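Taller compartido Tlapale: montaje del brazo Idar sobre mesa de madera

Compartido 39 veces · 2 comentarios

Galería del montaje del brazo en la mesa del fondo del taller. El objetivo del proyecto, que en la pizarra figura como Gillodeck, es manipular tela con una pinza de dos dedos: coger un borde, levantarlo y dejarlo plano. Primero hubo que resolver el anclaje.

El brazo se compró de segunda mano, sin placa. La que lleva se cortó a medida en Gavutthorpe a partir de un plano propio, con las esquinas redondeadas para no engancharse la ropa al pasar. El patrón interior coincide con el de la brida del fabricante. El exterior queda para fijar el conjunto a la mesa con pernos pasantes.

El peso del brazo basta para trabajar a velocidad baja. A partir del 80 % de la velocidad nominal la mesa transmite vibración y la repetibilidad empeora, sobre todo con el brazo extendido hacia el lado largo. Se probó una lámina de goma entre placa y madera y se retiró: añadía holgura en el giro de la base.

Los dedos se imprimieron en el taller. El primer juego, liso, dejaba resbalar el punto fino. El actual tiene relieve en la cara interior y sujeta bien una capa de tejido; con dos capas todavía coge ambas en muchos intentos.

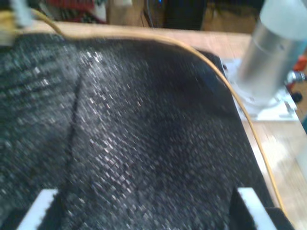
Tejido de punto gris oscuro entre los dedos de la pinza.

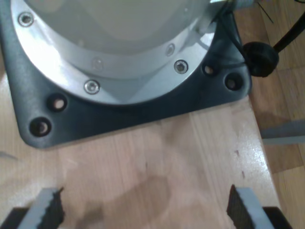

Base, brida y placa de montaje. Los taladros del perímetro son los de la placa. 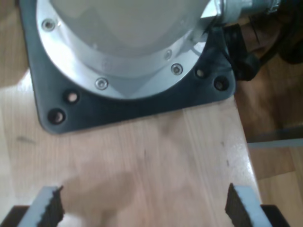 La base y su brida atornillada, con la pinza en primer término.

El apriete de la brida se hizo en cruz y en dos pasadas, con fijador de roscas de resistencia media. Conviene marcar las cabezas con rotulador y revisarlas tras las primeras horas de uso. En nuestro caso un tornillo había girado unos grados y se volvió a apretar.

Para el origen de coordenadas se usa el centro de la base, con el eje X hacia el frente de la mesa. La altura de la madera se mide en varios puntos, porque el tablero no es plano: entre el centro y el borde derecho hay alrededor de 2 mm de diferencia. El programa corrige la cota por interpolación. Con tela fina esa corrección decide si los dedos pellizcan el borde o lo empujan.

Queda pendiente el guiado de cables. La solución provisional es llevarlos sueltos por el lateral, con un lazo amplio para no cargar el conector al girar. Falta también un límite de par más bajo en el cierre.

Comentarios

fresadora_lenta
¿Grosor de la placa? Tengo una base parecida y con 8 mm me flexaba un poco.

Tlapale
La nuestra es de 12 mm, aluminio. Con 10 seguramente bastaría si se atornilla a la mesa.

puntobobo
Para separar dos capas prueben a entrar en diagonal respecto a las columnas del punto. En recto siempre me arrastra la de abajo.

3389 visitas

Contacto · © Taller Tlapale · Volver arriba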